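Speaker notes, evening talk in Stinville: Keeping a Button Collection
Larysa Levchenko

Start slowly. Wait until the people at the back have a chair. Thank Tamara Tkachenko for the invitation.

Opening. My grandmother kept her buttons in a tea tin. When she died in December, the tin came to me. I counted 189 buttons on the kitchen floor, and 53 of them I could not name the material of. So I began to read.

Ask the room: who has a tin like this at home? Let two or three persons answer, not more.

Part one, materials. Shell feels cool on the lip. Horn smells like hair when you warm it with the thumb. Glass makes a clear click on the teeth. Please say that the hot needle test is not recommended, it leaves a hole and old celluloid can catch fire. Pass round the card with the seven samples. Do not talk while the card is moving.

Part two, storage. Metal and celluloid must live apart. The gas from old celluloid makes brass go green. Use cards without acid, and sew with cotton thread, never wire. A tray with small divisions is good for buttons which are not yet sorted. Open it a few times in the year so that the air can change. 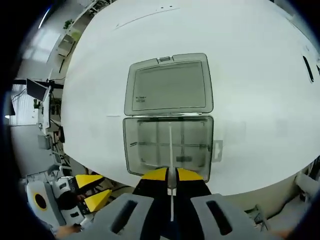
Part three, the notebook. For each button I write where it came from, the width, the kind of shank and what I paid. Lukian Fedoruk writes his numbers directly on the card in pencil, and this is also fine. Tell the story of the blue coat button from Skandilport (short version!). Pause after "and it was on his own coat".

If time is left: how to wash shell buttons. Lukewarm water, a soft brush, dry at once. No vinegar.

Questions. Somebody will ask about the value. Say that most of mine are worth very little, and the best one cost me 63 crowns with the postage.

Finish before nine, the hall is locked after. Take back the sample card from the last row.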